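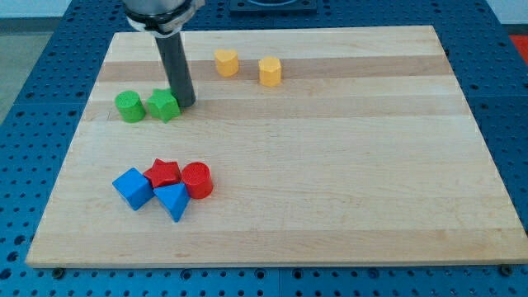 Search jobs, people, pages
Search
Clear

Bench operator, Rundar line (days, full time)

6 min read

Hi! I'm Corentin Bouvier and I run the sorting floor at Presley, in the old Pruvost building on the Budska side of town. We make and pack shape sets for preschools and therapy clinics, the kind with hearts and stars and cylinders and so on, and I'm looking for one more person to work at the benches with us. I asked if I could write this ad myself because the last one went out sounding like a lease agreement, and the people who applied had no idea what the job was (my fault as much as anyone's, I signed off on it).

So, the job. Until last February all our sorting was done by hand. You stood at a belt, mixed shapes came down it, and you pulled your colors and dropped them in trays. I did that for years before I got this desk. Some days it was fine, you'd talk all shift and go home. Other days your neck hurt by ten in the morning and you dreamed about yellow octagons. Then the company bought the arms, and we named the whole setup Rundar after the street the first one was delivered to by mistake.

What you'd be working with is a row of blue tables, the metal kind with holes all over, each with a board bolted on top and an arm over it. The arms have a plain rod on the end. They push the blocks, they don't pick them up, and when one is having a good day it slides the pieces into the groups you asked for and waits for you to clear the board. When it's having a bad day it shoves a triangle into a corner of a cube for a full minute and you go over and sort it out. I'd love to tell you the bad days are rare! They're getting rarer. A star is still harder for them than a cylinder, and if you put two stars close together you'd better stay nearby.

Here's what an ordinary day looks like. You come in at seven, and we do a short walk of the benches with whoever's closing out the night checks. You look at the rod tips for wear, wipe the boards down, make sure the bolts are snug, and run the warm-up pattern. Then you start feeding. You lay out a fresh set of blocks, pick the task on the screen (group by color, group by shape, line them up for inspection), press go and move on to the next table. You'll look after three tables at first and more when you're ready. In between, you're inspecting. Every piece still gets picked up by a person and turned over before it goes in a box. That part hasn't been automated and I haven't heard anyone upstairs say they want it to be. Chips, rough edges, color that's off from its partner, you're looking for all of that, and you'll be better at it in a month than you'd believe.

The other part, and I think it's the most interesting one, is corrections. When an arm gets something wrong you stop it, take the little handset, and show it the move you wanted. The software folks collect those and use them. You also write a line in the log about what happened. It doesn't need to be fancy. "Pushed red star under the cylinder, stuck, restarted" is a perfect log entry. "Robot being weird" is one we've had more than once and it's less useful, although I understood exactly what she meant.

Our best shift so far was 3727 pieces inspected and boxed. In the belt days a good one was 3559. So you can see this hasn't turned us into some kind of rocket, and if you came here expecting a huge jump you'd be disappointed. What changed is how people spend the day. You walk more. You reach less. You make more decisions and you get interrupted more, which some people love and a couple of people really don't. I want to be straight about that one. Two of the old belt crew tried the benches and asked to move to packing, where the work is steadier, and they're happy there and we still eat lunch together. One person left. He told me he liked being able to let his mind wander and he couldn't do that with an arm needing him every few minutes. I didn't have a good answer for him and I still think about it.

You'll want to know if you'd be training something to take your job, because everybody asks it at the interview and I'd ask it too. I can tell you what I know. There were six of us on sorting before the arms and with you there'll be six again. We have it in writing from the owners that nobody on the floor loses hours because of Rundar through the end of next year. After that I don't have a piece of paper to show you. I've asked for one. I'll keep asking, and if you come work here you'll be in the room when I do, since the floor meeting is open to everyone and it gets loud.

Noise, by the way, is way down. You can hear the radio now. This has led to arguments about the radio.

Who I'm looking for

You don't need any robot experience. Really. One of our strongest operators came from a bakery and another from hotel laundry. I care a lot more that you notice things, that you're okay stopping a machine when something looks off (even if it turns out you were wrong, I will never give you grief for hitting stop), and that you can explain a problem to someone who wasn't standing there. You should be comfortable on your feet for most of the day, though we have stools at the inspection end and we can move things around for you if you need that. Tell me and we'll figure it out. You'll need to tell colors apart reliably for inspection, with a quick check at the trial shift. Basic English for the log and the screens, spelling doesn't matter.

If you've used a game controller before, the handset will feel easy. If you haven't, it'll feel silly for a week and then it'll feel easy.

Hours and pay and all that

It's 40 hours a week, days only, with a paid half hour for lunch. Bench operators are paid one grade above the old sorting rate. We had to push for that and I'm pleased we did, because it's a different job with more in your head at the end of it. Full benefits start on day one. Overtime happens before the school-year rush and it's voluntary, and I mean that in the normal sense of the word.

Training is paid at the full rate. The first two weeks you shadow someone and you don't run a table alone. After that there's a short safety sign-off with me, mostly about where your hands can be and when, and how to lock an arm out before you touch the board. We're strict on lockout. I'm easygoing about nearly everything else, ask anyone.

How to apply

Send me a few lines about yourself by 11th November, or drop off a note at the front desk, side entrance, the one with the ramp. A résumé is fine but I won't hold it against you if you don't have one. What I'd like to read is a short story about a time you spotted something going wrong before other people did. It could be at work or in your kitchen, I don't mind.

If it sounds like a fit I'll call you in for a paid trial shift, half a day, where you'll try a table, do some inspecting, and have lunch with the crew without me there so you can ask them whatever you want. Then we both decide. I call everybody back, yes or no.

Parking is free, the number of spaces is not great, and the bus stops right across from the gate. Closed shoes for the trial shift please!

Corentin
Sorting floor, Presley

More from Presley
Packing associate, afternoons
Maintenance tech, Rundar line
What we changed after the first three months with the arms
Open floor evening at the Pruvost building
Carpool board for the Budska side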